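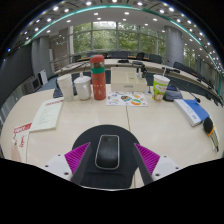 A black mouse on a round pad with a raised wrist rest.

Home Kitchen Workshop Desk Archive

June
By Hanneke Dijkstra

Every cleaning column wants you to buy a special product for your desk. I have my doubts. Last winter I tried the Plidero desk kit, 39 dollars for two cloths and a spray, and after a month I couldn't tell its half of the table from the half I did with dish soap.

So start with dish soap. One drop in a bowl of warm water, a cotton rag, wring it hard. Wipe with the grain and dry right away. Coffee rings get a second pass. If a ring is still there after that, it's in the finish and no spray will lift it, whatever the label says.

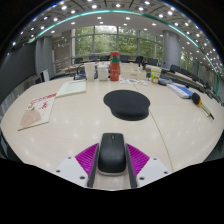
Vinegar is the other thing people swear by. It's fine on glass. On a waxed table it dulls the shine, and I've seen it do that to my sister-in-law Edit's sideboard. Baking soda paste scratches — slowly, but it scratches. Toothpaste is the same trick with mint in it. 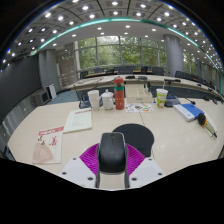

Cloth and felt are where the advice gets silly. A reader, Josefien Segers, was told to put hers through the washing machine at full spin. I wouldn't. Lint roller first, then a soft brush with a little soapy water, then flat on a towel overnight. A dark mouse pad with a felt-like top shows every crumb, so the roller does most of the work. A glossy mouse only needs a barely damp cloth, with the power off.

As for antistatic wipes, I'm still waiting to see a difference.

Previous Next Back to Desk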